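Home | About us | Classes | Drop off | Contact

Print this page | E-mail this page

About Vadis

Vadis is a computer repair and training workshop in Nallside. We take in old desktops, strip them, check the parts, build them back up and get them out the door to people who need one. We also teach anybody who wants to learn how. Been at it a good while now, first out of a garage on Guzmán Street, then the back half of a carpet store, now our own place with real benches and heat that mostly works.

Huguette Gauthier started it. She taught high school math in Clukley and got tired of seeing good machines go in the dumpster every summer. Took six home. Got four running. Her husband wanted the dining table back, so she went looking for a room.

What we do

Repairs – desktops mainly, laptops if the screen is OK. No phones, no printers, please stop bringing printers. Bench fee is $86 and that goes toward the work if you go ahead with it. If we can't fix it you get it back with the parts in a bag, or you can leave it with us.

Refurbished desktops. Last year 405 went out, most to families in Nallside and Clukley, a batch to the adult school. Every one comes with a keyboard, a mouse, a power cord and a page of instructions that Huguette wrote and will not let anyone shorten.

Classes. Bench One is the beginner class, eight evenings, 6:30 to 8:30. You learn to take a tower apart and put it back. Bench Two is finding faults – bad memory, tired power supplies, drives on the way out. Next Bench One starts in March. 227 people have finished it so far, the youngest was 12 and came with her grandfather, who also finished (just).

How Bench One works

First night is all hands, no slides. Power cord out, hold the button down a few seconds, then lay the case on its side and take the panel off. Students get a look round before anything is unplugged. Where does each cable go, which way does the plug face. Write it down or draw it, your choice, but do one of them. People who skip this step are still there at 9.

Then parts come out one at a time and go in a holder next to the case, never loose on the bench. Drives stand on edge with the rails left on. Cards upright. Processor goes flat, in its own spot, and you don't touch the underside. Memory latches get pushed open before you pull, and if it feels like you are forcing it, you are.
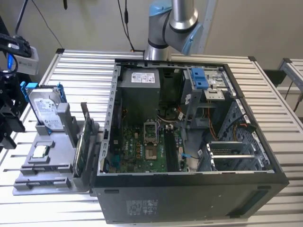
The socket is what scares people. Once the processor is out, keep fingers, screws and coffee away from it. We have lost a few boards to all three. When it's time to go back in, line up the corner mark, let the chip sit down by its own weight and then bring the frame over. Huguette will come stand next to you for this part. She does it to eveyone, don't take it personal.

Power supplies stay shut. We test them and swap them, we don't open them, and that goes for staff too.

Giving us a computer

Yes please. Towers, flat monitors, cables, drives, memory. Working or not. Drives get wiped before they go anywhere, and the ones that wont wipe get drilled. We can give you a slip that says so if you ask at the desk. The inventory sheet stood at 3,051 items at last count and there is always room for more memory. No tube TVs.

Bring it to the side door any afternoon from 1 to 5. Ring twice, it gets loud in there. If it's heavy, stay in the car and call, someone will come out with the cart.

Schools and offices with more than ten machines – call first so we can clear a shelf. We pick up in Nallside and Clukley.

Print this page | E-mail this page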